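An afternoon at the Skillmont open day

I drove out to Skillmont in April with my neighbor Farzana Zaidi, who had signed us both up before asking me. The open day was free, it ran from 1 in the afternoon until 5, and the parking lot was full when we pulled in. We ended up leaving the car on the street behind a tile store and walking back.

Skillmont has the ground floor of an old furniture warehouse. At the front desk we got name stickers and a sheet with the schedule, and then we were put into a group. They took 35 people at a time, which was too many for the hallway and fine for the rooms.

The talk

First there was a talk by Roya Esfahani, who runs the training side. She kept it to 40 minutes including questions. I had expected a lot of slides with arrows on them, and there were a few, but most of it was about chores. Her team picks ordinary household jobs, such as setting a table or folding a towel, and has people do them again and again while everything gets recorded. The recordings are what the robots learn from.

Somebody asked why they don't just steer the robot by hand with a joystick. She said they used to do that, and it was slow, and the people steering got tired and cranky. Holding a gripper in each hand and doing the job yourself goes much faster. The grippers have the same kind of jaws the robot has, so what the person manages to pick up, the robot should be able to pick up too. "Should" was her word.

Farzana asked what the hardest thing was so far. The answer was plastic bags. I believe it.

The robot arm

Next we saw a robot arm in a room they call Yupanqui. All the rooms have names, and I never found out where they come from. The arm was putting cups on a shelf, one at a time, and it was slower than I had pictured. It got the first few up without trouble. Then it set one down too close to the edge, stopped, and a technician came over and moved the cup back. He didn't seem bothered. He said a run like that gets marked as a miss and they go on to the next one.

A boy in our group wanted to know if it could throw a cup. It can't, or at least they won't let it.

The recording floor

The last stop was the one I had come for. The recording floor is a big dark room with gray carpet and black curtains, with strong light on the work tables. The spots on the floor are numbered, and we stood by number 6 for most of our time there. We were asked to keep our voices down and stay back from the cables.

The job at that table was plates. You take hold of a plate by the rim, one gripper on each side, and move it on or off a striped mat. With your fingers you wouldn't think about it for a second. With grippers you have to come in level from both sides, and a shiny plate doesn't give you much to hold on to. I liked watching how careful it was.
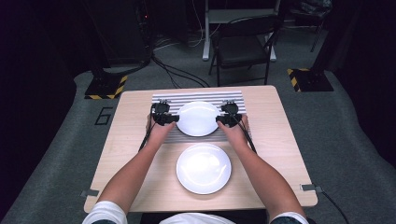

Trying it ourselves

At the end visitors could have a turn at a practice table in the lobby, with plastic plates. The line was long and each person got 2 minutes. Farzana went before me and moved her plate across on the second try. I tipped mine over twice and then got it flat on the mat as the timer went off. My wrists felt it on the drive home. The grippers aren't very heavy, but you hold them out in front of you and there's nowhere to rest your elbows.

I asked the woman at the practice table how long a regular shift is. She said people switch tables often and take a lot of breaks, and that after the first week you stop noticing the grippers.

If you want to go

They are planning another open day in the fall, and you have to sign up ahead of time. Wear flat shoes – there is nowhere to sit after the talk. There's coffee in the lobby, but no food, so we stopped for soup on the way back and got home a little after 7.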